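# How Does a Robot Learn to Fold Laundry?

Folding a T-shirt is easy, right? You grab it, flatten it, flip in the sleeves and you're done. Now try it wearing oven mitts, with one eye shut. That's a bit closer to how it feels for a robot!

The trouble is that cloth never looks the same twice. A brick is always brick-shaped, but a shirt can be a ball, a sausage, a pancake or a crumpled heap. There are more ways to drop a shirt on the couch than anyone could ever write down. So how can you tell a robot what to do?

At the Bellon Lab in Grarkden, the answer is — you don't tell it. You show it. A person steers the robot's arms through the whole job while the computer saves everything: what the cameras see, and how the arms and fingers move. One go is called a **demonstration**. The project is named Cletov, and it has collected 2846 demonstrations so far. That's a lot of laundry!

Small cameras ride near the robot's grippers, so the computer gets a view from very close to the cloth.
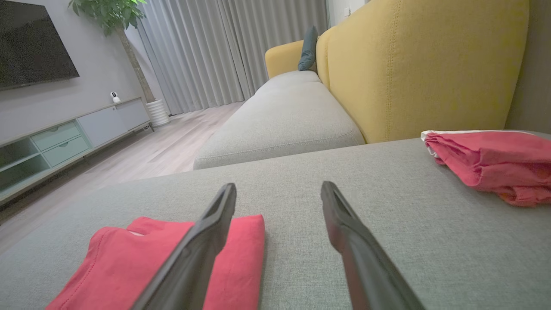

*A gripper's-eye view: red cloth on a grey couch.*

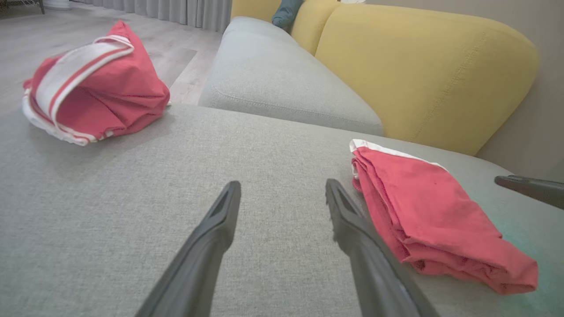 After all that watching, the computer starts to spot patterns. It might notice that when a corner is showing, people usually go for the corner. When the cloth is all scrunched up, they often spread it out first. The computer practises guessing the next move, checks its guess against what the person really did, and then fixes itself a little. It does this over and over and over. Scientists call this **imitation learning**, and you've done it too — it's how you picked up plenty of words when you were tiny.

Then the team wondered something clever. Does it help to practise in lots of different places? They trained one robot brain using a single table, and another using 21 different spots, such as beds, benches and couches. Both had the same number of demonstrations. Then each one got 90 tries in a room it had never seen before.

The one-table brain folded the cloth properly 17 times. The lots-of-places brain did it 66 times! Changing the colours, the light and the squishiness of the surface made a huge difference.

There's still plenty to work out. Socks are tricky, and fitted sheets are a disaster (they are for grown-ups, too).

**Try it at home:** Ask a friend to fold a tea towel using only two wooden spoons. Give them one demonstration first. Then scrunch the towel up a new way and see if they can still do it!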